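Notes for Unit 4, Dry Friction. Read before the February problem session. Corrections go to Līga Krūmiņa.

## 4.1 Scope

These notes cover friction between solid surfaces with no lubricant between them. Rolling resistance and fluid drag are treated in Unit 6. All bodies are rigid unless stated otherwise, and all forces are in newtons.

## 4.2 The basic model

Let N be the normal force between two surfaces and F the friction force along the contact. While the surfaces do not slide,

F ≤ μs N

where μs is the coefficient of static friction. Once sliding begins,

F = μk N

with μk the coefficient of kinetic friction. For most dry pairs μk is smaller than μs. The friction force opposes the relative motion, or the motion that would occur if friction were absent.

The inequality is the most common source of lost marks. Static friction takes whatever value equilibrium requires, up to the limit. Writing F = μs N at the start of a problem assumes that slip is about to occur, and that assumption must be stated.

## 4.3 What the coefficient depends on

A coefficient belongs to a pair of surfaces. "The coefficient of steel" has no meaning. To a first approximation μ does not depend on the apparent area of contact or on the load. Both statements are weaker for rubber and other soft materials, where the true area of contact grows less than in proportion to the load and μ tends to fall as N rises.

Surface texture matters in two ways: it changes the true area of contact, and on soft materials it allows local bending of the ridges. Neither effect appears in the simple model. Both are absorbed into a measured μ, so a value taken on a smooth sample should not be used for a ribbed one.

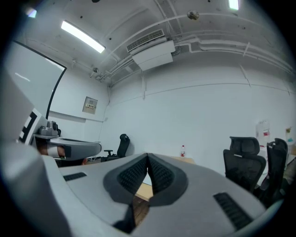
*Figure 4.1. Finger pads with fine vertical ribbing.*

## 4.4 Worked example: sled on a level floor

A sled and its load weigh 768 N together. A horizontal pull is increased slowly, and the sled first moves at 89 N. Find μs.

At the point of slip the friction force equals the pull. The floor is level and the pull is horizontal, so N equals the weight:

μs = 89 / 768 = 0.116

The same sled is now placed on a ramp of the same material at 7 degrees. Resolving along and normal to the ramp, slip occurs if tan θ > μs. Here tan 7° = 0.123, which exceeds 0.116. The sled slides without any pull.

Note that the weight cancels in the second part. The angle at which slip begins is called the angle of friction, and tilting a surface slowly until a sample moves is the simplest way to measure μs. Repeat the test several times and wipe the surfaces between runs — a fingerprint is enough to shift the result.

## 4.5 Two contacts in series

When a thin body lies between two others, slip occurs first at whichever contact reaches its limit first. Consider two sheets stacked on a table, with a vertical load P pressed on the upper sheet and a horizontal force applied by the same object. Neglect the weight of the sheets. The three contacts (object to sheet, sheet to sheet, sheet to table) carry the same N and, in equilibrium, the same F. The one with the lowest μs slips. Increasing P raises all three limits together and does not change which one fails.

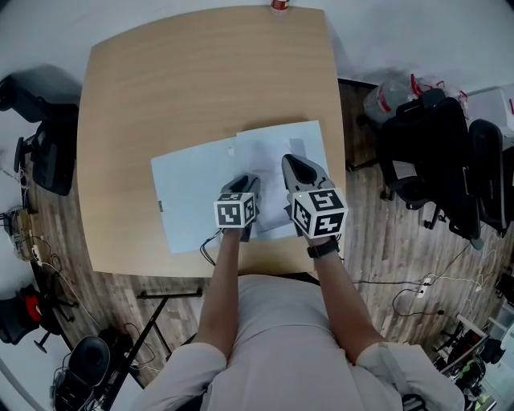
If the load on a stack is doubled, does the horizontal force needed to cause slip also double?

It doubles in the simple model, provided the weight of the sheets is neglected. The limit at every contact is proportional to N, so the lowest limit scales with the load as well.

## 4.6 Rope on a fixed post

For a flexible rope wrapped through an angle β (in radians) and about to slip,

T2 = T1 e^(μβ)

where T2 is the larger tension. The radius of the post does not appear.

Take T2 = 100 N and μ = 0.25. One full turn gives β = 2π and T1 = 20.8 N. Two full turns give T1 = 4.3 N. Rope stiffness is ignored — for thick rope on a thin post the error is no longer small.

## 4.7 Problems to prepare

1. Repeat the sled example with the pull inclined upward at 20 degrees. Find the pull at slip.
2. Find the pull angle that makes the force in problem 1 a minimum. Express it in terms of μs.
3. A uniform ladder rests against a smooth wall on a rough floor. Find the least μs at the floor for a given ladder angle.

Bring a calculator and your free-body diagrams for problem 3.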